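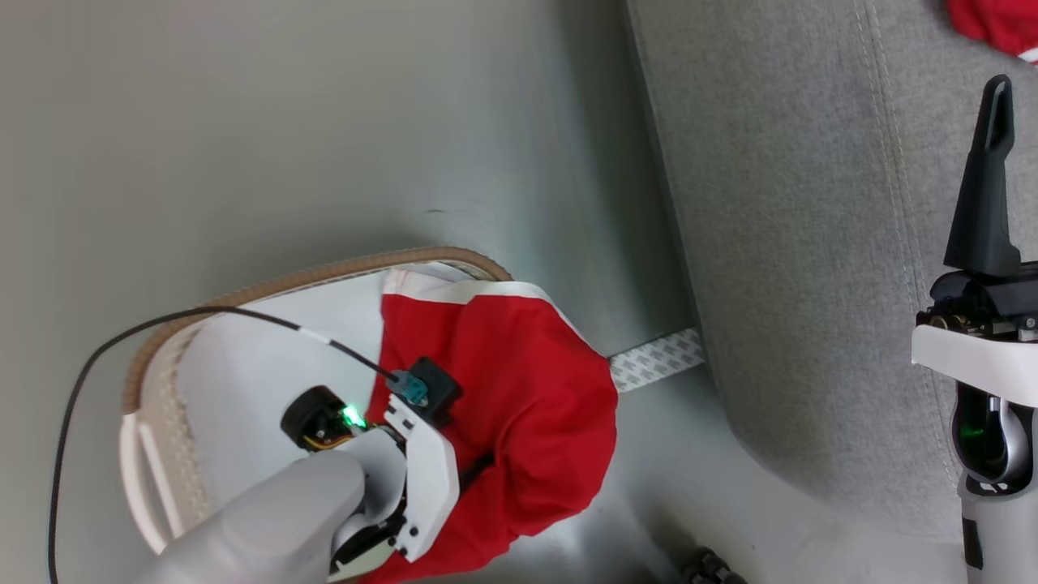 February 2021. Laundry basket trial, continued.

Basket in use is the white plastic one with the rounded, roughly oval mouth and the braided beige trim along the rim. Floor position kept as before, beside the grey sofa. Red garment only, no mixed load.

Notes on the basket. Smooth inner wall, so cloth slides down it without catching. The slats low on the side are another matter: thin sleeves and cords work their way into the gaps, and I would keep drawstrings out of this one. Trim is pleasant to hold but picks up lint. Wipe it, don't brush it.

Notes on the load. Red cloth put in as a heap sits to one side and hangs over the rim. Folded in half first, it stays below the rim. Folded in quarters is no better and takes longer. Pressing the heap down helps for a short while, then it springs back up.

Hirano basket (taller, square) still to be compared. Kulsoom Sethi has it and will bring it down with the 2 mesh bags from Bangash. Same garment, same spot on the floor, 4 repeats each way.

Open points:
Does the lean to one side matter once a second garment goes in?
Patterned tape on the floor by the sofa: leave in place until the Hirano runs are finished.
Earlier basket notes from September are in the Zutach folder, sheet 1,909.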